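Bembridge 700 Countertop Water Filter
Posted by Ravindran Acharya, July

Back in stock. Small batch again so don't wait too long.

The 700 is the plain one in the Bembridge line. Sits next to the sink, hooks to the faucet with the hose in the box, no drilling, no plumber. Gravel stage, carbon block, fine screen. Water comes out the spout on top. Nothing to plug in, no app, no lights.

Good for renters mostly. Also offices, dorm kitchens, the cabin. We sold a bunch to people who had the under-sink Tilitau and moved somewhere the landlord said no.

What's in the box: filter body, one cartridge (already in, take the plastic off it first!!), 3 ft hose, diverter valve, two rubber washers, the little wrench. Printed sheet with the steps. If the sheet is missing email us and we'll send the PDF.

Cartridge lasts 425 gallons. Two people drinking and cooking, figure on changing it when the flow gets slow, that's the sign. Replacement is part no. 3236, same one the older Bembridge took, so if you have spares in a drawer they fit. The Kulkarni cartridges do NOT fit. Same diameter, diffrent thread. We get these back every month.

Setup. Unscrew the aerator from your faucet. Screw on the diverter, hand tight then a quarter turn with the wrench. Push hose on. Run cold water through for five minutes, it'll be gray at first, carbon dust, let it go down the drain. Then drink. Cold only, always. Hot water wrecks the block and the warranty doesn't cover it. 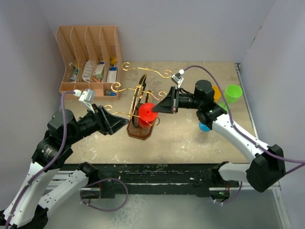
Will it fit a pull-down sprayer faucet? Most of the time it won't, the diverter needs a threaded end that stays put. Get the Grokard pitcher instead, or the adapter kit if your sprayer head comes off and there's a standard thread under it.

Cleaning: wipe the outside with a damp cloth. Mild soap ok. No bleach, no dishwasher. Spout unscrews, rinse it when it gets chalky, soak in vinegar if you have hard water. Going away for more than a couple weeks, drain it and leave the cap off. Run it a few minutes when your back.

Colors: white, slate. Slate is out till the next shipment.

Price is $125, cartridge included. Extra cartridges sold single or in a pair, pair is the better deal. Ground shipping only on the full unit, cartridges can go in a mailer.

Returns 30 days, unused. If you've run water through it we can't take it back, sorry, but if it leaks call us first. It's nearly always the washer. We'll mail you one free.

Contact us | Copyright Grokard Home Supply, all rights reserved | Back to top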